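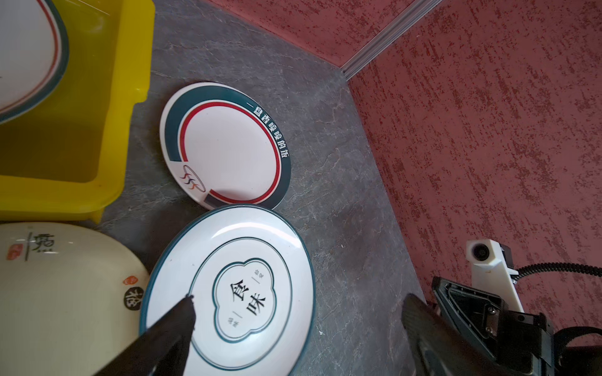 Plates and the yellow basin, Zindstead

I'd promised Gutovia a budget by August, and all I had was 2,000 pounds and a headache.
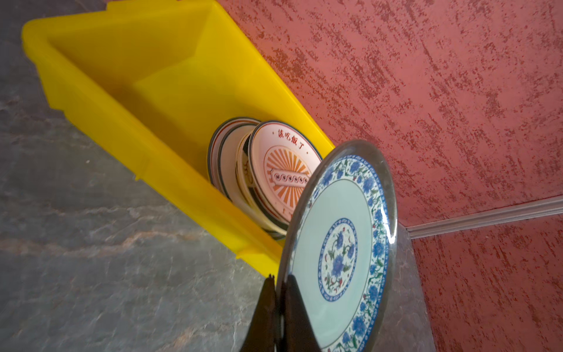
The Owino quote

Owino wanted 230 for spare gripper fingers! I rang Tomdale, who said 43 (plus postage, naturally).

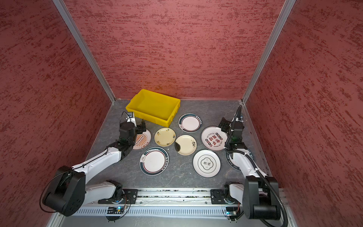
The second arm

Could we manage with one? I crossed it out, then wrote it back in.
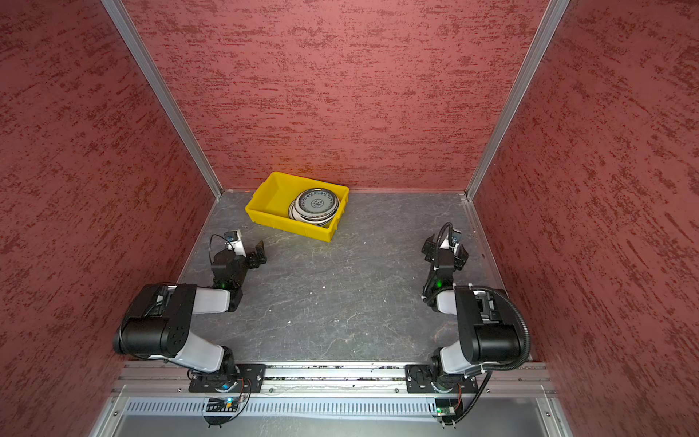
So I put the kettle on, added 10 more plates to the list and posted the thing before I could change my mind again.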